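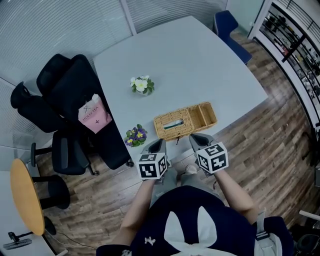 ## 4. Setting the height and leveling the table

Read this section through before you loosen anything. The Takik table is sold in two lengths, and the steps are the same for both. Laying the parts out and fitting the legs is covered in section 3.

You will need:

- the long hex key from the parts bag
- a spirit level, 50 cm or longer
- a soft cloth or folded blanket
- a second person for steps 2 and 6

**CAUTION:** The tabletop is heavy. Do not lift it by one end, and keep fingers clear of the leg collars while the bolts are loose.

### 4.1 Changing the height

1. Clear the tabletop and unplug any lamp or charger clamped to the edge.
2. With one person at each end, lay the table on its long side on the blanket.
3. Loosen the collar bolt on each leg by two full turns. Do not take the bolts out.
4. Slide the inner leg until the mark you want lines up with the top of the collar. The marks are stamped every 2 cm. Set all the legs to the same mark.
5. Tighten each collar bolt by hand, then a quarter turn more with the hex key.
6. Stand the table up, again with one person at each end. Do not swing it up on two legs.

**Note:** For seated work, most adults are comfortable when the forearms rest on the top with the shoulders down. Try the chair you will be using. If the chair has arms, check that they pass under the edge.

**CAUTION:** Never draw the inner leg out past the red line. The table is not stable beyond this point.

### 4.2 Leveling

1. Move the table to its final position. Leveling done elsewhere in the room will not carry over.
2. Place the spirit level along the length of the top, near the middle.
3. Turn the foot at the low end counterclockwise to raise it. Work in half turns.
4. Turn the spirit level across the width and repeat.
5. Press down on each corner. If the table rocks, lower the foot that is off the floor until it touches.
6. Hold each foot still and tighten the lock nut above it.

On carpet, wait a day and check again. The feet will settle a little, more so under the heavy end if you have fitted the drawer unit.

### 4.3 Load

The top carries up to 80 kg, spread evenly. Do not sit or stand on it. Clamps may be used on the long edges if the pads are wider than the bolt head; put a piece of card under each pad to avoid marks.

### 4.4 If something is not right

| Problem | What to do |
|---|---|
| Leg slips under load | Repeat 4.1, steps 2 to 6. Check the collar for oil or grit. |
| Foot will not turn | Take the weight off that corner and back off the lock nut. |
| Top bows in the middle | Check that the center rail is fitted (section 3, step 9). |
| Collar bolt turns freely | The thread is stripped. Order bolt set 500 from Ruotsalainen. |

Go on to section 5 for the cable tray and the drawer unit.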